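The ferry to Lekota left at 40 minutes past five, and she missed it by the length of the car park. She watched it clear the harbour wall, then went back to the ticket office and asked about the next one.

There wasn't a next one until morning. The man behind the glass pushed a key across the counter. Room 48, he said, up the hill at the Tramine guest house, and she could pay when she came down.

She had her mother's recipe book in her bag, wrapped in a tea towel. The book was the reason for the trip. Her aunt on the island wanted it back after thirty years, and had written to say so.

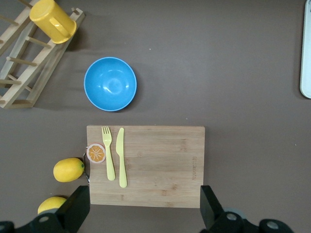
In the room she sat on the bed and opened it for the first time since the funeral. Plum jam, fish soup, a cake that took nine eggs. Her mother had crossed out some of the amounts and written new ones beside them in pencil. Near the back was a page in a different hand - her aunt's, from the look of the letters - and under it her mother had put one word: wrong.

She copied that page on to the back of her ticket. Then she went downstairs and rang the island from the telephone in the hall.
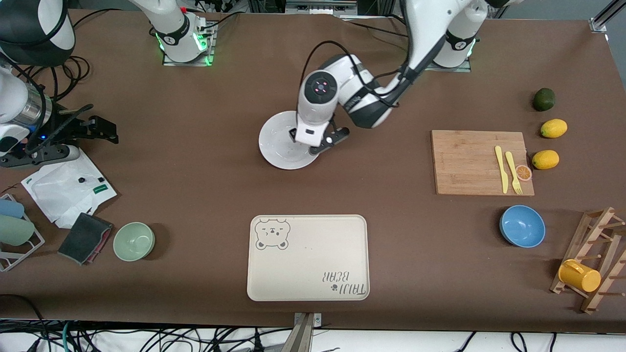
Her aunt said the soup had never been wrong, it was the pan that was too small, and she had told them both so at the time. She wanted to know which boat.

The first one, she said. She would bring the book.

Her aunt told her to bring onions as well, and put the phone down.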